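**Ticket 420: Shared calendar shows bookings one hour early**

Site: Skoltside residence, Collurport
Opened: 14 Sep 2019
Handled by: Sombat Siriwan, Residence Systems
Priority: 3
Status: Closed 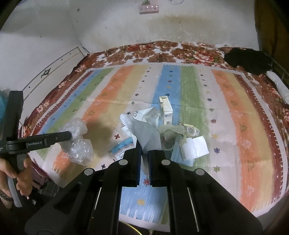 The residence office reported that guest room bookings entered at the front desk were appearing one hour early on the hallway display and in confirmation emails. Bookings entered by residents through the web form were correct. The office asked that the fault be corrected before the next group of guests was due to arrive.

## Initial findings

The front desk uses the Stilach booking client. The web form writes directly to the Boonchu calendar server. Both were reviewed with the office present.

- Server time and time zone: correct
- Hallway display time and time zone: correct
- Front desk computer clock: correct
- Front desk computer time zone: correct
- Stilach client time zone: set to "Use fixed offset"

The fixed offset matched standard time. It did not include the daylight saving adjustment. According to the change record, the client was reinstalled in June after a disk replacement, and the setting was not restored from the previous profile.

## Actions taken

1. Existing bookings were exported from Boonchu and a copy was saved to the office share.
2. The client setting was changed to "Follow system time zone" and the client was restarted.
3. A test booking was entered for guest room 34 at 2:00 p.m. It still appeared on the hallway display at 1:00 p.m.
4. The client's local cache was cleared and the test booking was entered again. It appeared at 2:00 p.m. on the display and in the confirmation email.
5. The test bookings were deleted.

Step 4 was required. The client keeps the old offset in its cache, and a restart alone does not remove it. The installation notes have been updated to say so.

## Correction of existing records

Changing the setting did not alter bookings already stored on the server. The office was given a list of entries created from the front desk since the reinstallation. Past bookings were left as they were. Future bookings were moved forward one hour after the office compared each one with the paper request form. Bookings made through the web form were excluded.

Staff are asked not to use the "Shift all" command in the client. It applies to every entry in the calendar, including those made by residents, and it cannot be reversed without a restore.

## Follow-up

The office asked whether guests who received an incorrect confirmation would be notified automatically. The server sends a new message only when a booking is edited with "Notify guest" selected. This option was selected for all corrected entries, and the office received its own copies of the messages.

A second test booking was entered the next morning from the same computer under a different staff login. The time was correct. The office agreed that the ticket could be closed. Any further difference in booking times should be reported as a new ticket that refers to this one.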